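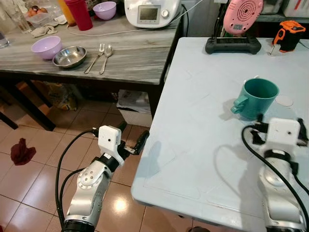

Rosaura Escobar
Moderatorin im Sammlerforum Rerkberg

Base für 1/4-Figur klebt, was tun?
Meine erste Figur im Maßstab 1/4 steht seit Juli in der Vitrine und ich liebe sie! Leider fühlt sich die klare Base inzwischen richtig klebrig an. Weichmacher? Und wie bekomme ich das weg, ohne dass die Beschichtung matt wird?

Avram
Glückwunsch zur Großen, die wirken im Regal einfach toll! Klingt sehr nach Weichmacher. Lauwarmes Wasser, ein Tropfen Spülmittel, weiches Tuch, danach gut trocknen lassen. Kein Alkohol, der macht klares Acryl trüb! Und die Vitrine ab und zu lüften, ich habe mehr als 53 Figuren und mache das jede Woche :)

vitrine308
bei mir auch so, hab einfach babypuder genommen. ging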